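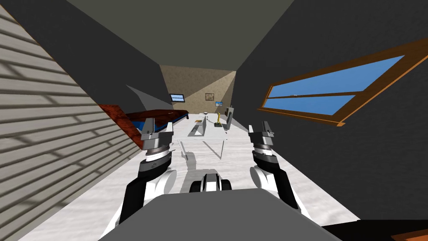 Tatum Paint Reuse
Progress report to the Abeysekara Fund
Second report, submitted Feb 7, 2018

1. Period covered

This report covers the six months since our first report. It follows the headings in the grant letter, with one extra section on storage, which has taken up more of our time than we planned. Spending is set out in section 7. The full ledger is with your office already.

2. Collection

We now take in leftover paint at three points: the household tip on the ring road, the yard behind our own unit, and the trade counter at Grudia. The tip brings in the most by volume. The trade counter brings in the best paint, mostly full or nearly full tins that were mixed to the wrong shade or ordered twice.

Our target for the year was 3000 litres of usable paint. We passed it in the fifth month. The tip had a busy autumn, and two decorating firms cleared out their stores at the same time, so we would not read too much into the early date. We do not expect the next six months to match it.

Not everything that comes in can go out again. We turn away anything solvent-based, anything in an unmarked container, and any tin that smells sour when opened. Rejected tins go to Zorkero under the disposal contract, which was renewed in November on the same terms. Zorkero collects fortnightly. On two occasions the lorry did not come and we had to stack waste tins in the loading bay, where they should not be. We have raised this and now have a named depot to ring.

Frost is the other cause of loss. Water-based paint that has frozen goes lumpy and cannot be brought back. The cage at the tip is outdoors and unheated, and in the cold spell in December we lost most of what was in it. The tip manager has agreed that we can empty the cage every afternoon when frost is forecast. It means an extra van run, and the fuel line in section 7 shows it.

3. Sorting and remixing

Small amounts of similar paint are strained, combined and put into ten-litre tubs. This is the part of the work the grant was mainly for, and the mixing bench and strainer set bought in the summer have been in use every working day since they were fitted.

We started out with a range of six remixed colours. It is now four: off-white, beige, mid grey and a green-grey. The pale blue and the yellow were dropped. We never had enough blue coming in to make two tubs that matched, and people who took the yellow tended to bring it back. White remains the colour most asked for and the hardest to supply, as few people give away white paint.

Each tub carries a batch number, a dab of the dried colour on the lid and the month it was mixed. We ask people to take all they need for one room from the same batch. Most complaints in the period came from people who came back for a second tub and found that it did not match the first. The leaflet now says this at the top instead of on the back.
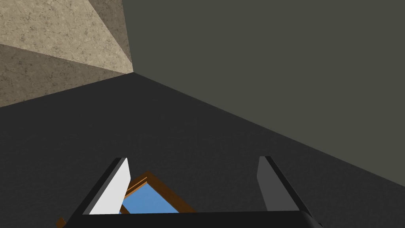 Choosing colours is where people ask us for the most help, and we had not allowed staff time for it in the bid. Many of the homes we supply have small top-floor rooms where the light comes from one side only, and a colour that looks right on the lid of a tub can look very different once it is on the wall. We have found it more useful to talk about which surfaces sit next to each other than about single colours. A speckled beige beside a flat olive-grey, with a dark charcoal floor, is a fair example of the kind of match people ask about: the beige turns a much duller tan on any face that is in shadow, and the two walls end up closer in tone than they would be side by side on a colour card. We now lend out painted boards so that people can stand them in the room for a day or two before deciding. The boards are offcuts from a joinery shop and cost us nothing apart from the paint.

The mixing log moved from paper to a spreadsheet in October. It is slower to fill in but we can now trace a tub back to its source tins, which your monitoring visit asked for.

4. Who received the paint

We supplied 300 households in the period. Of these, 80 were referred by the housing office when they took up a new tenancy. The rest came to the unit themselves or were sent by the advice centre, the school or a relative who had used us before.

Referred households get the paint free of charge along with a roller, a tray and a brush. Everyone else pays a small fixed price per tub. We considered asking for proof of income and decided against it. It would take a member of staff off the bench for part of each day, and the advice centre told us that people would stay away.

Community groups took a smaller share than we forecast. A scout hut, a lunch club and the boxing gym were the main ones. Groups usually want a large quantity of one colour on a set date, and our stock does not suit that well. We will go on supplying them where we can but would like to lower the target for this group in the final six months. A revised figure is in the monitoring sheet for your approval.

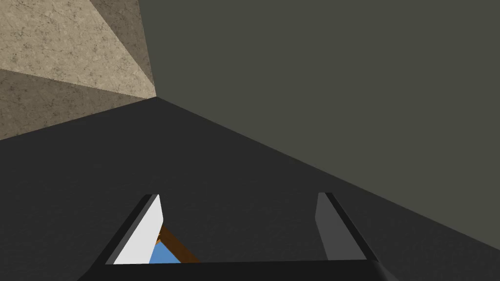
Delivery is still not solved. A ten-litre tub is heavy, the bus stops a long way short of the unit, and many of the households on the housing office list do not have a car. We have been dropping off on the van's return run from the tip on Tuesdays and this covers the north side of Tatum fairly well. The south side and the villages are not covered. We have asked the furniture project whether they would carry tubs along with beds and sofas. They are willing, but their insurer wants the tubs in sealed crates, and we are getting a price for crates now.

5. Training sessions

We ran decorating sessions once a fortnight in the back room of the unit. Each lasts a morning and covers filling, sanding, masking, cutting in and cleaning up. People told us in the feedback forms that the filling and sanding was what they had come for, so we cut the talk on paint types to ten minutes and gave the time to preparation.

Attendance was uneven. The autumn sessions were full and the two in December were nearly empty. We did not run any in the first half of January. Several people who booked did not turn up, and a text message the day before seems to have helped with that, though we have only done it for three sessions so far.

We were asked in the last report about work with ceilings and awkward spaces. A session on this was added in November. Sloped ceilings cause trouble for beginners, mainly at the line where the slope meets the end wall, and it is slow work to get that line straight with a brush. The tutor's advice is to paint the ceiling first, carry it slightly past the corner, and then cut the wall colour back up to it. The session was popular and we will repeat it in March.

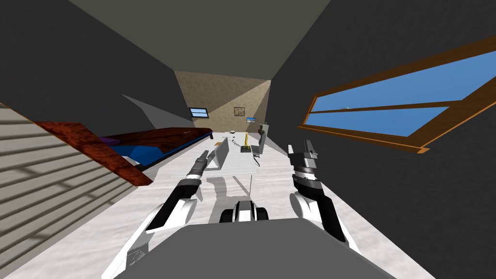
Attic bedroom with a dark grey sloped ceiling and a beige back wall.

Four people who came to the sessions have gone on to do regular shifts at the unit. One has since started paid work with a decorating firm. The job came through a family contact, so we have not counted it as a project outcome.

6. Storage and premises

The racking you funded was fitted in September and is rated for the load. It was full by November. We had worked from the volume of paint and had not allowed for tins waiting to be sorted, which take up more space than the finished tubs. The back room now holds tins on the days when there is no session, and moving them in and out takes the best part of an hour each time.

The landlord has offered us the smaller unit next door on a short licence at 200 pounds a month. It is dry and has power but no water. We think it would do well for unsorted tins and would free the back room altogether. We have not signed anything. If we go ahead, we would like to meet the cost for the rest of the grant period from the underspend on equipment, and we need your written agreement before we do so.

The fire officer visited in January. He was content with the storage of water-based paint and asked for a second exit sign and a clear strip along the rear wall. Both have been done.

7. Spending

Staff costs are on budget. Equipment is under, as the second-hand tin crusher cost less than the new one we had priced. Fuel is over because of the frost runs described in section 2. Printing is slightly over after the leaflet was done again. Income from tub sales was a little better than forecast and has been put towards brushes and rollers.

8. Next six months

We plan to settle the storage question first. After that the main jobs are to get crates priced and a delivery trial started on the south side, to run the ceiling session again, and to try an insulated box in the cage at the tip before next winter. We will also ask Grudia whether its second branch would take a collection bin. The manager there has been open to the idea but wants to see how ours has been kept at the first one.

9. Decisions needed from the Fund

Approval of the lower target for community groups.
Agreement to use the equipment underspend for the licence on the unit next door.
A date for the next monitoring visit. Any day but Tuesday suits us, as the van is out.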